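Verkehr > Fähren und Brücken > Meinung

Suchbegriff eingeben Suchen

Warum die Fähre für Fußgänger frei bleiben soll

Ab dem kommenden Jahr soll die Fähre zwischen Tallside und Senwood auch für Fußgänger etwas kosten. 92 Cent pro Fahrt, so steht es im Entwurf. Ich fahre diese Strecke seit 17 Jahren, meistens zu Fuß, manchmal mit dem Rad, und ich halte den Plan für falsch.

Der Preis klingt klein. Wer aber jeden Tag hin und zurück fährt, bezahlt ihn zweimal, und wer Kinder in die Schule bringt, noch öfter. Die Autos zahlen schon, das ist richtig, denn sie brauchen den Platz auf dem Deck. 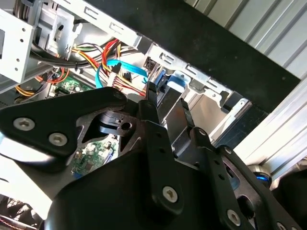

Die Gemeinde begründet die Gebühr mit den Kosten des Betriebs. Im selben Entwurf stehen jedoch neue Automaten an beiden Anlegern, ein Server und ein Wartungsvertrag. Ich bin kein Techniker, aber so viel sehe ich auch: Ein offenes Computergehäuse ist innen voll mit Hardware, vom Laufwerkskäfig mit seinen kleinen runden Löchern angefangen, und für jedes solche Gerät im Wind und Salz am Ufer wird eines Tages eine Rechnung geschrieben. Man kauft also zuerst teure Technik, damit man danach kleine Münzen einsammeln kann. Wie viel am Ende übrig bleibt, hat im Gemeinderat bis heute niemand vorgerechnet.

An einem normalen Werktag gehen 875 Menschen ohne Auto an Bord. Wenn jeder am Automaten stehen muss, wird die Abfahrt später, und der Bus drüben wartet nicht. Schon heute sind es bei Regen 15 Minuten bis zum nächsten - und das Wartehäuschen ist seit dem Frühling ohne Dach.
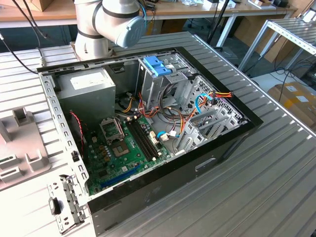

Chiharu Higuchi hat mir nach meinem letzten Text geschrieben, dass sie die Gebühr gern bezahlen würde, wenn dafür am Abend ein Schiff mehr fährt. Dieses Argument nehme ich ernst. Nur steht von einem späteren Schiff im Entwurf kein Wort.

Mein Vorschlag ist einfach: Man soll die Tarife für Lastwagen prüfen, die seit langer Zeit gleich geblieben sind. Die Fußgänger lässt man in Ruhe. Im Oktober wird noch einmal beraten, und die Sitzung ist öffentlich.

Agnese Jõgi

Kontakt | © Agnese Jõgi | Nach oben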